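Ice for drinks at home – bowl or bucket?
Forum > Kitchen & Home > Drinks and Glassware
238 views

tekside_tom
Doing drinks for a few people at ours, first time hosting in the new flat. Do I need a proper ice bucket or is that daft? Saw a Zekmont one, 60 quid, seems mad for something that holds frozen water. Got a normal freezer, two trays, not much worktop. Any advice welcome, need to order tonight if I'm ordering.

pipsqueak_J
Don't buy the bucket. Any deep bowl. Stick it in the freezer first for a bit, buys you time.

Thảo Sầm
Agree with pip. Bowl and a metal scoop, done. Scoop matters more than the bowl imo, tongs drive me up the wall, one cube at a time while everyone stands there. Lemon cut on a board off to the side so the juice stays away from the glasses. Glasses on a tray so you can carry the lot through in one go.
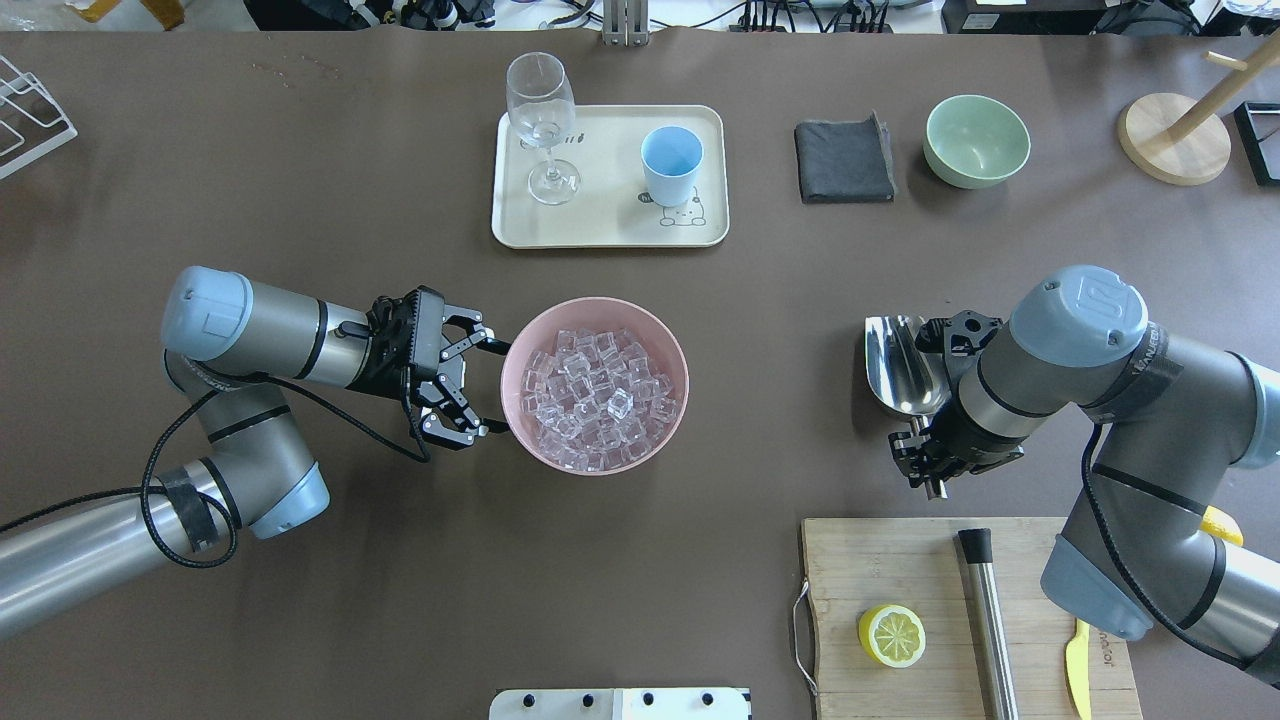
Reply #4
Cuevas_Lane
Pink bowl's nice. Heaped a bit high for me tho, I'd be chasing cubes across the table. And I'd want a lid. Bowl of ice in a warm room is a bowl of water by 9pm. Bought an insulated bucket years ago and never looked back, sorry Thảo

Thảo Sầm
Then fill it half and top up from the freezer?? I like it heaped, scoop goes in easier. Your way you've got a great big bucket in a cupboard all year.

Cuevas_Lane
It lives on top of the cupboard thank you. Has the tea towels in it

gin_and_bear_it
Muddler on the board with the lemon, good, mine always ends up in the sink when I want it. Only thing I'd change is wine glass and cup sharing a tray. Carry them seperately, I lost a stem that way. Cup slid, glass went, carpet got the lot.

pipsqueak_J
Put a damp cloth under the glasses. Sorted.

tekside_tom
Ok so bowl. What size? Got one that holds 620 ml and a massive salad one.

gin_and_bear_it
620 is tiny. Two drinks and you're back at the freezer. Salad one.

Thảo Sầm
Small one's fine if it's just a few of you! Refill it. Salad bowl takes up half the table and you said no worktop.

Cuevas_Lane
Bag of ice from the shop whatever you do. Two trays won't last the first hour.

tekside_tom
Going small bowl, bag of ice in the freezer, ordered a scoop from Rerkance just now. Where does the scoop go between drinks – in the ice or on the side?

pipsqueak_J
On a saucer. Handle gets freezing otherwise

Cuevas_Lane
In the bucket, under the lid.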